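Folding Laundry with the Hastow Hand Grippers: Tips After a Month of Use

Posted in Household Tips by Cecilia Kyei

The Hastow kit is a pair of hand-held grippers you use to record household jobs, so that a robot arm can be trained on them later. You hold one in each hand, squeeze, and do the chore. The files go to Plulari, the service that comes with the kit, and they send back a score for each recording and pay for the ones they keep. I signed up for the laundry set in May and have been doing socks, towels and T-shirts most evenings since.

This page is half review and half tips. The booklet covers charging and pairing well enough, but it says very little about how to get a sock folded with two fingers on each side.

What comes with it

Two grippers, a charger, a cloth bag and the booklet. Our set cost nothing up front. There is a deposit, which comes back when you return everything in working order. Read the part about lost cables before you sign. They charge for those separately and the price is high.

Setting up the bed

A bed is better than a table for socks and small items. The surface gives a little, so you can push a fingertip down beside the fabric and get under the edge. On a hard table the pads slide over the top and you end up chasing the sock to the far side.

Pull the blanket tight before you start. Wrinkles catch on the pads and you will pick up blanket along with sock. A plush blanket is fine if it is smooth, and the nap keeps light things from sliding.

Pick a blanket that contrasts with the laundry. I did a whole evening of navy socks on a navy quilt and every recording was sent back. Dark things on a light or bright cover, white things on a dark one.

Keep finished piles well away from where you are working. Your elbows go out wider than usual with these things in your hands.

Socks

Start with socks. They are the easiest to grip and you learn how hard to squeeze without ruining a shirt.

1. Lay the sock flat with the heel to one side.
2. Take the top edge with one gripper, close to the corner. If you take the middle, the fabric bunches and hangs crooked.
3. Lift slowly and bring the other gripper in under it with the pads open. Wait for the sock to stop swinging.
4. Close the pads gently, then lower the whole thing onto the spot where you want it.
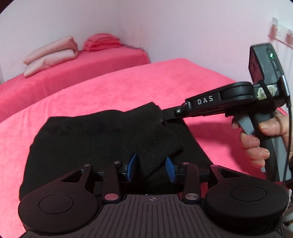

A black sock lifted by its top, with the blue pads open on either side of the end.

Knitted socks are easier than thin dress socks. The pads bite into the knit, and on a thin sock you have to take a bigger pinch. For ankle socks I use only one gripper to lift and the other to hold the stack down.

Do not try to roll a pair into a ball. I spent most of a weekend on it. Lay one on top of the other, fold in half, and leave it at that. Plulari accepts the flat fold and scores it the same.

Towels

Hand towels first, then bath towels. Take the two near corners, lift, and walk the edge over to the far side. Let go of both corners together or the fold comes out slanted.

A bath towel is heavy for the pads when it is lifted by a corner, and thick hems slip out. Pinch an inch below the hem. For the last fold, slide the lower finger of each gripper under the towel and turn it over in one piece.

Smoothing is the slow part. Close the pads and use the outside of one as a flat iron, working from the fold outward.

T-shirts

I would leave these until the second week. Sleeves are the trouble. Fold both sleeves in with the same hand, moving around the bed if you have to, and don't reach across yourself. My scores went up when I stopped crossing my arms.

Buttons and zippers are not in the laundry set. There is an Eide add-on for those, which I haven't tried.

Looking after the grippers

Wipe the pads with a damp cloth after each session. Lint builds up on the rubber and the grip goes. Dish soap is fine in the water, but don't use anything with oil in it.

Check the small screws once a week and tighten them by hand only. Mine worked loose on one side after the towels.

Keep the cable on the outside of your wrist. If it hangs in front it gets folded into the laundry, and the recording is wasted.

Look at the indicator light before each item. It takes a second – and it is very annoying to do a whole basket and find that none of it was saved.

Your hands will be tired at first. I stop after 4 items if my thumb starts to ache, shake it out, and go on. My neighbor Léonie Moulin has smaller hands and wraps the handle with cloth tape, which she peels off at the end of the day so it doesn't leave glue.

What I like and don't like

The grip is precise once you are used to it, and the pads have not marked any fabric so far. The scoring comes back overnight, with a line or two on what was wrong. Those comments taught me more than the booklet did.

The weight is the main drawback. I also tried the Bresten pair last winter. They were lighter, but they closed with a snap and left creases in anything thin. I would still take the Hastow for laundry.

Support answers email within a day or so. The phone line was always busy when I tried it.

The upload is slow. My count stood at 1020 recordings as of Friday, May 24, 2019, and the last batch ran all night on our home connection. Start it before bed and leave the charger plugged in. The next pay level is at 4000, so I will be folding for a while yet.

Next page: Putting away dishes with the kitchen set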